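Small white table on a wooden floor - how do I stop it sliding about?

lovleymess
Posted December 25, 2020
Hi all, I've got a small white table in the spare room, on a brown wooden floor, and every time I lean on it the thing skates off. I paid 36 for it second hand in November and I do like it, but I'm worried about scratching the boards. There's a cable running across the floor as well, and I keep catching it with my foot. Has anyone sorted both without drilling holes? We rent, so no screws please!

pendville_attic
174 posts
Felt pads are lovely for the boards but they'll make your sliding worse - I learnt that the hard way with a desk. Go for the rubber ones. Turn the table over, wipe the bottoms of the legs, let them dry properly and press the pads on hard. Leave it upside down overnight if you can bear to. Give the floor a wipe too, mine was so dusty that nothing would grip.

For the cable I'd take it round the skirting with those little stick-on clips. If it won't reach, get a flat floor cover (check it's all right on varnish first, some of the sticky ones leave a horrible mark).

kumberg_kate
9 posts
Rug. Done.

oldpichler
1,324 posts
Agree on rubber, but try one leg for a week before you do all four, as cheap black rubber can stain a pale floor. Mine were fine on brown boards. And keep bottles off the table till it's steady! Ours is much the same sort of thing, and the cable still needs moving.
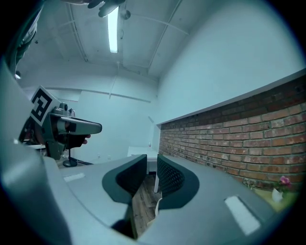
Our white table on the wooden floor, little bottle and all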